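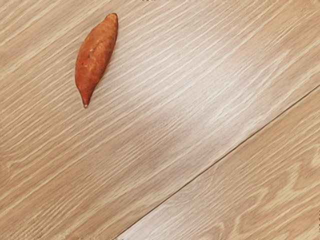
Hi! I'm Marisol Tlapale and I'm hiring a second software person for the planning side of Dokis, our pick-and-place stack. If you like writing code that has to decide where a gripper should go next, and you don't mind being asked why it decided that, please keep reading.

A bit about where we are. We're a small team, and the work right now is almost all in simulation. The tasks sound easy when I explain them to my mother: there's a food item, there's a place it should end up, go. Then you swap the item for something a tenth of the size and half of your nice grasp settings stop making sense. That's the part I need help with! Lwazi Nkosi looks after perception, I look after the planner, and Lieven De Haan keeps Ekel (our scene generator) alive and fields all our complaints about it.

Last November we froze a test set of 646 scenes. Every change to the planner gets run against it before it's merged, and the logs come out in a format I'm a little ashamed of. Cleaning that up would be a fine first project if you want one, but you can also jump straight into grasp selection.

What you'd be doing, more or less:

Working on the motion planner (C++ with Python on top – the Python is nicer)
Writing approach and retreat moves for small items on a flat surface
Getting the arm over the side of a container without clipping the rim
Reading failed runs with me and arguing over whose module it was

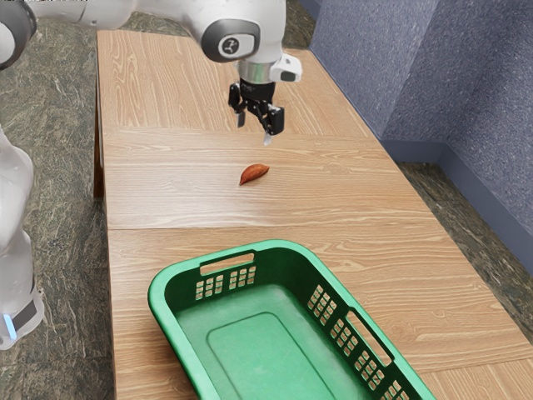
The small stuff is where I'd start you. With a nut on a tabletop you have very little height to work with, so a few millimeters of error in the pose estimate and the fingers either close on air or press into the wood. I have a fix that I like and Lwazi has one that he likes, and we could use a third opinion. Releasing over the container is easier, but I still want a proper check on the wrist and everything mounted near it before the arm goes down.

You should be comfortable with C++ or very good at Python and willing to learn. Some geometry, please – you should know what a quaternion is and be properly annoyed by them. I don't care which degree you have, or if you have one. Experience with a real arm is nice but I won't hold it against you if you've only worked in a simulator.

The contract is for 52 weeks to begin with, full time, and you can work from home up to 2 days a week. Pay depends on experience and I'll tell you the range in the first call, so you don't have to guess.

To apply, send me a short note and some code you wrote yourself. It can be old, it can be ugly. Skip the cover letter. Applications close 19 February 2021, and Crescencio Contreras in our office will write back to everyone, including the people we can't take.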